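## 4. Setting up the Zomen bench scale

Your Zomen left the Ultdale works in good order and has since been handled by a courier. This section puts right whatever happened in between. Set aside a quarter of an hour, or a whole evening if you intend to skip step 3.

You will need the scale, its mains adaptor, the 200 g calibration weight from the foam tray, and a crosshead screwdriver. The second, smaller weight in the tray is a spare foot. People do try to calibrate with it.

### 4.1 Choosing a spot

1. Pick a surface that doesn't move. Lean on it. If it leans back, pick another.
2. Keep the scale away from radiators, open windows and the top of the fridge. Draughts weigh more than you would think.
3. Leave a hand's width clear on every side of the pan. A cable resting against the edge will be weighed along with your flour, and the scale will not mention it.

**Note:** Glass shelves are fine for reading the display and poor for everything else.

### 4.2 Removing the transit screw

1. Turn the scale over and rest it on a folded towel.
2. Find the red screw in the middle of the base. Undo it fully and take it out.
3. Put the screw in the slot marked T, next to the battery door. You will want it again if you move house.
4. Turn the scale the right way up and lower the pan on to its four pegs. It drops the last few millimetres with a click.

**Caution:** Do not switch on with the red screw still in place. The scale will read 13 g for everything from a teabag to a brick, and the load cell may be bent for good. The guarantee is very clear on this point and rather short on sympathy.

### 4.3 Levelling

1. Look at the bubble in the round window at the back.
2. Turn the two front feet until the bubble sits inside the ring. Clockwise raises a corner; anticlockwise lowers it.
3. Press each corner of the body in turn. If it rocks, one of the rear feet is off the table. Bring the front down a little and start again.
4. When the bubble is happy, stop. There is no prize for dead centre, and the inside of the ring is all the same to the scale.
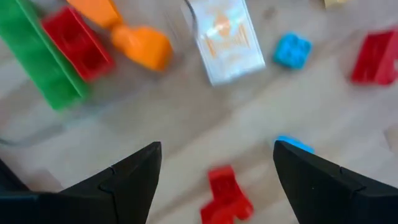
**Do I need to level the scale again if I move it along the same table?**

Check the bubble each time you move it, even by a short distance, and adjust the feet only if it has left the ring. Tables are flatter in the catalogue than they are in kitchens.

### 4.4 First power-up

1. Plug in the adaptor, then press and hold ON until the display lights.
2. Wait while it counts down from 400. You can't hurry it. Pressing ON again sends it back to the start, as the more impatient owners have found several times in a row.
3. When the display shows a steady zero, press UNIT to choose grams, ounces or pounds. The scale remembers your choice until the power goes off and the batteries are flat, both at once.

**Note:** A zero that drifts up and down by one digit is normal for the first hour. A zero that climbs steadily means something is touching the pan. See 4.1, step 3, which you may have skimmed.

### 4.5 Calibrating

1. Clear the pan and press ZERO.
2. Hold CAL until the display reads **C-200**.
3. Place the weight in the centre of the pan. Use the cloth from the tray – fingerprints are light, but they add up over the years.
4. Take your hands away. The display flashes, thinks, and shows **donE**. The capital E is the best the display can manage.
5. Lift the weight off and put it back in the foam.

Repeat every April, or whenever the scale has been dropped, whoever dropped it.

### 4.6 If something is wrong

| Display | Meaning | What to do |
|---|---|---|
| **Lo** | Batteries flat | Fit new ones, all at the same time |
| **-O-** | Too much on the pan | Take some off |
| **E 103** | Calibration failed | Check the bubble, then repeat 4.5 with the correct weight |
| Blank | No power | Try the wall switch before writing to us |

If **E 103** comes back a third time, stop there. Refit the red screw, pack the scale in its own box and send it to the Drummond service desk at Ultdale with a note of what the display said. Please leave the calibration weight in the tray. Owners of the older Inilau model should send the adaptor as well – it is usually the adaptor.

Section 5 covers weighing things you can't easily put down, including jugs, hot pans and cats.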